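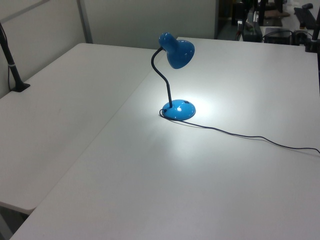
Prakora Family Devotions Support
Ticket: Weekly family readings arriving out of order, memory verse missing
Opened: October 15, 2018
Submitted by: Children's and Family Ministry office, Gillstead Fellowship
Product: Prakora Home Reading Plan, congregation license
Priority: Normal
Status: Resolved, monitoring

Description of problem

Our congregation uses the Home Reading Plan to send a short evening devotion to each enrolled household. The plan is set to the Proverbs track for families with children age 5 and up. For the past week, parents have reported that the reading they receive in the evening does not match the discussion questions printed below it. One family received the passage on honoring father and mother together with questions on the use of money. Several others report that the memory verse for the week is blank.

The office has 87 households enrolled. We have not been able to establish whether all of them are affected. Parents who read from the printed booklet report no difficulty.

We request a correction before the Advent track opens in December, when enrollment normally increases.

Steps already taken by the customer

The office signed out of the administrator page and signed in again. The plan was paused and restarted. A test household was created and received the correct passage with the wrong questions. The Bible translation was changed and then changed back, with no effect.

Support response, first reply

Thank you for the detailed report. We have confirmed the mismatch on the test household. Please do not pause the plan again while the ticket is open. Each pause moves the passage schedule forward by one day but leaves the question schedule where it was, and further pauses will widen the gap.

Please provide the following:
The start date shown under Plan Settings
The name of the delivery service shown under Messages
Whether any other staff member has administrator access
A copy of one affected message, with the family's name removed

Customer reply

The start date shown is the first day of the fall program. The delivery service is listed as Steseo. The Vincze campus office also has administrator access and shares our account. A copy of one message is attached. We have since learned that the Vincze office paused the plan during its family retreat, so that parents would not receive readings while they were away from home.
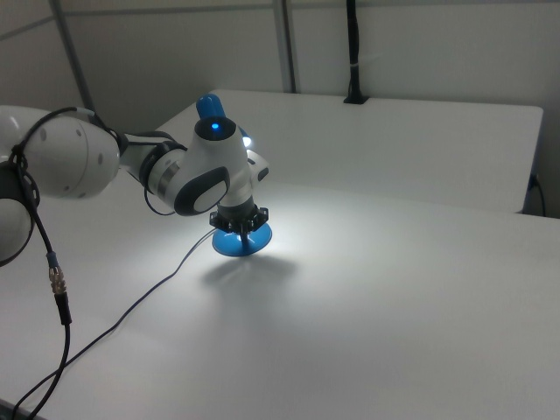

The Vincze office was not aware that the pause would apply to both campuses. It has asked that this be made clearer on the settings page, and we support that request.

Support response, second reply

The cause has been identified. There were two separate faults.

First, the shared account was paused once by each campus. This placed the passages 2 days ahead of the questions. The schedules have now been matched by hand, using the passage dates as the guide, so no family will be asked to repeat a reading.

Second, the blank memory verse was the result of a formatting error in the message template sent to Steseo. Verses containing a quotation within a quotation were dropped. The template has been replaced, and verses already missed will appear under Past Weeks.

Actions for the customer

Open Plan Settings and select Refresh Schedule once. Allow about 5 minutes for the change to reach all households. Send a test message and confirm that the passage, questions and memory verse agree. Parents who use the mobile page should close it and open it again.

Should either campus need to stop readings for a retreat or holiday, please use Skip Dates. This option keeps all parts of the plan together and may be set for one campus only.
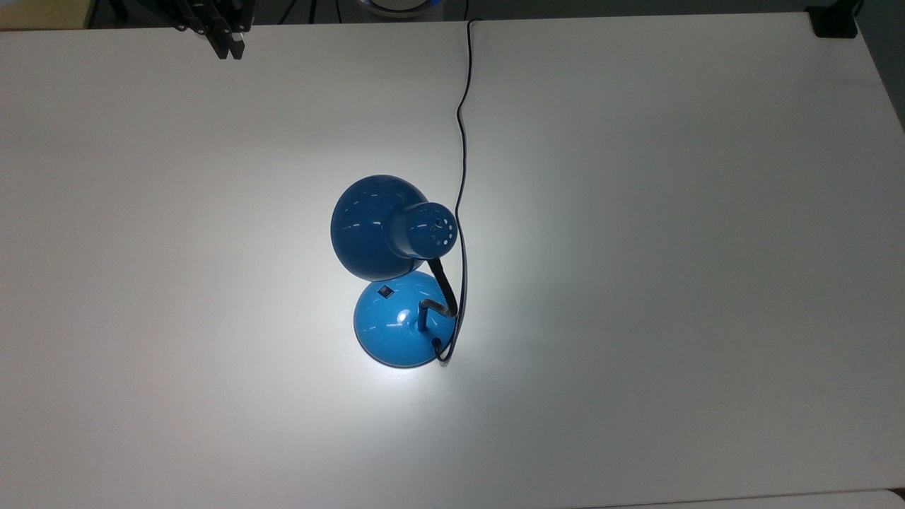

Blue desk lamp, switched on, viewed from directly overhead.

Customer reply

The schedule was refreshed and the test message was correct in all parts. A notice has been sent to parents at both campuses, with an apology for the confusion and a list of the verses that were missed. One parent has asked whether the questions for older children can be shown separately from those for younger children. Please advise whether this is available under our license.

Support response, third reply

Separate questions by age are available in the Advent track only. The request for the Proverbs track has been recorded, together with the request for clearer wording on the Pause button. No date can be given for either change.

This ticket will remain in monitoring until the next weekly cycle has been delivered. If a mismatch is seen again, please reply to this ticket and do not open a new one.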